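Norside Plemlow Electric Hatchback
Owner's Guide, Section 6: Home Charging Set-Up
Revised March 2025

6.1 Before you start

Your Plemlow came with a Pettigrew wall charger, a portable charging cable and a small envelope of screws. Keep the envelope. One of the screws looks like a spare and holds the cable hook to the wall.

The wall charger must be wired in by a licensed electrician. We know you have a cousin. Unless the cousin is licensed, let him hold the flashlight.

CAUTION: Do not open the front cover of the charger while the breaker is on. The cover has a warning on it in large print, and the people who wrote it were being sincere.

6.2 Pairing the charger with the car

Pairing lets the car and the charger agree on times, limits and who is in charge. You do it once per charger. If you move house, or swap chargers with a neighbor, you get to do it again.

1. Park within reach of the cable and shift to Park. Set the parking brake if your driveway slopes.

2. Turn on the breaker for the charger. The ring on the front glows white, then blinks white. If it glows red, go to 6.5.

3. Plug the connector into the charge port until it clicks. A connector that is almost in will charge nothing, and it will look perfectly happy doing so.

4. On the center screen, touch Energy, then Home Charger, then Add. The car searches for 14 seconds. Touching the screen again during the search starts the search over, so please don't, however much you feel it would help.

5. Choose your charger from the list. If you live in an apartment building you may see several, and the correct one has the serial number printed on the side of your own unit. Pairing with someone else's charger is possible only if they press their button at the same moment, and at that point you should probably just introduce yourselves.

6. Press and hold the button under the ring until the light turns green.

7. Name the charger. You have room for twelve letters. "Charger" is a popular choice.

NOTE: The Flendeslow phone app can also do steps 4 through 7. It asks you to make an account first, then to confirm your email, then to sign in again.

6.3 Setting a charging schedule

Many power companies charge less at night. The schedule lets the car sleep through the expensive hours and wake for the cheap ones, a habit we recommend in general.

1. Touch Energy, then Schedule.

2. Set Start and End. The clock uses 24-hour time on this screen and 12-hour time on every other screen. We have brought this up with the software team.

3. Set the charge limit. For daily driving use 80 percent. Save 100 percent for the night before a long trip.

4. Set Ready By if you want the cabin warmed before you leave. The car draws this heat from the wall as long as it is plugged in, and from the battery if it isn't.

5. Touch Save. If you leave the screen without touching Save, the car keeps the old schedule and doesn't mention it.
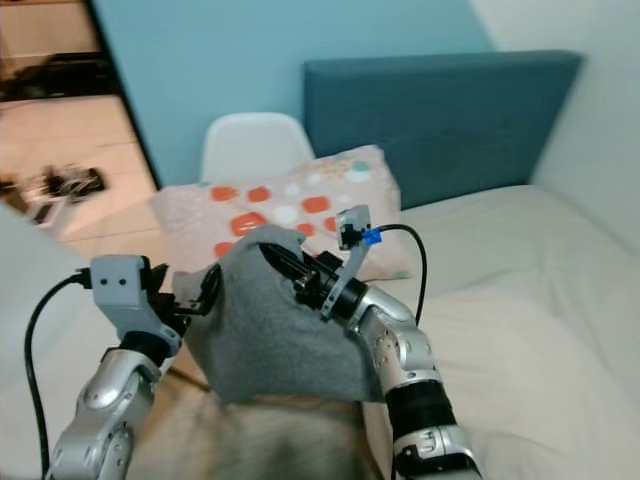
6.4 Care of the cable and connector

Hang the cable on its hook in loose loops. Do not wrap it tightly around the charger, the mailbox or the handle of the snow shovel.

Wipe the connector with a dry cloth when it looks dirty. Never use a pressure washer, contact spray or cooking oil. The last item was added after a letter.

In cold weather the connector may stick in the port. Unlock the car twice with the key fob and wait for the port heater to do its work. Pulling harder moves only you. Check the seal around the port each November if you park outdoors.

CAUTION: Stop using the cable if the outer jacket is cut, flattened or chewed. Tape is not a repair.

6.5 If something goes wrong

Solid red ring: The charger has found a ground fault. Turn off the breaker and call your electrician.

Blinking red ring: The charger is too warm. Let it cool. Chargers mounted in full afternoon sun do this often and cannot be talked out of it.

Code 598 on the center screen: The car and the charger have lost each other. Unplug, lock the car, unlock it and plug in again. If the code returns, delete the charger and repeat 6.2 from step 4.

No light at all: Check the breaker. Then check the other breaker panel, the one behind the paint cans.

The hand-held release for a jammed port is covered in Section 9, along with the tow eye and the hood latch.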